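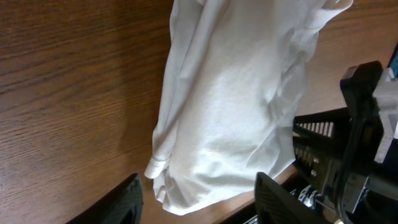 Does "whiter than white" mean anything?

By Wian Masilela

Look at the side of a washing powder box some time. You will probably find big words such as "dazzling" or "brighter". One I read last week, a powder called Brurkance, said it would get my clothes "whiter than white". I read it twice. How can anything be whiter than white?

I don't like being told things that make no sense, so I went looking for what white really is.

What makes a thing look white?

Light from the Sun is a mixture of lots of colours. You see them spread out in a rainbow. When light lands on a red jumper, the dye in the wool soaks up most of the colours and sends back mainly the red. A white thing sends nearly all of them back, in every direction, and your eyes and brain call that mixture white.

Cotton is a plant. When it is picked it is a creamy colour, a bit like weak custard. Factories bleach it to take the yellow out, and even then it doesn't send back every scrap of light. So "perfect white" is something no shirt has ever been. Remember that the next time an advert uses the word perfect.

The blue trick

Long before there were washing machines, people dropped a little blue dye into the last rinse. It sounds like a daft idea. Why would you put blue on something you wanted white?

The reason is that old cotton goes yellowish, and a tiny bit of blue hides yellow. The cloth sends back slightly less light than before, so if you measured it you would find it a touch darker. People looked at it and said how clean it was. It was no cleaner at all!

The glowing trick

Many modern powders do something cleverer. They contain stuff called optical brightener, which sticks to the cloth and stays there after the rinse. It takes in ultraviolet light, a kind your eyes can't see, and gives it out again as blue light, which you can see. Some of that light really is extra. A shirt with brightener on it can send out more blue light than the visible blue that fell on it.

So was the box telling the truth? Partly, I suppose. Brighter, yes, if you are standing in daylight. But brightener doesn't take out gravy. A glowing shirt can still have germs and sweat in it, and a clean one with no brightener may look a bit dull.

How to check a claim

My cousin in Tarimham swore that Stustier, another powder, was 7 times better than hers. Seven times better at what? Better than which powder? Who counted? The box didn't say, and neither could she.

You can do a test of your own. Ask a grown-up to help, and don't touch the powder with bare hands.

Cut an old white pillowcase into 2 pieces. Put a spoonful of cold tea on each and leave them for 15 minutes. Wash one with the dear powder and one with the cheap one, using the same amount of water at the same warmth. Dry them both indoors. Then get a friend to label them A and B in secret, so that you don't know which is which when you choose the whiter one.

One test is not much proof. Try it again, and ask other people to choose as well. If they can't agree, that is a result too, so write it down.

Last changed 7/15/22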